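Prestia Household Words - README

Hello, and thank you for stopping by! Prestia is a small collection of the everyday words people use at home for everyday things - what you call the end piece of a loaf, the drawer where the batteries live, the bit of fluff under the couch. I started it because my grandmother and my neighbor couldn't agree on any of them, and it grew from there.

What you get

There are 1350 entries in one plain text file, words.tsv, with a column each for the word, the thing it names, the town where the speaker grew up, and a short sentence using it. Hatsue Shimada went through the spelling with far more patience than I have, and where a word had never been written down before, she asked the speaker how they'd like it to look.

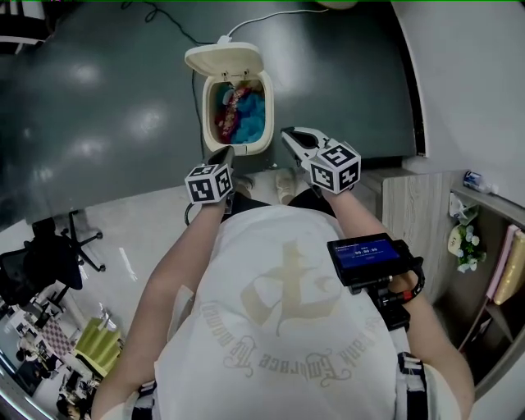
The sentences are my favorite part, and I'd ask you to keep them with the words if you pass the file along. A word like "oddlings" (leftover socks, from two families who have never met) doesn't mean much until you hear somebody grumbling with it.

Things to know before you use it

Older speakers are heavily represented, and kitchens get far more than their share. Towns with fewer than 50 entries are grouped by county. Version 2 fixed the accents that came out scrambled in the first release, so please grab that one if you can. You're free to use it all for teaching, research or plain fun - a mention is always nice.

Comments

Salvador Arruda: We said "heelie" for the bread end. Is it in there?

kaimal_reader: The county column is blank in my copy, did I miss a step?

jatham: Read these aloud at dinner and we were up till 11 arguing. Thank you!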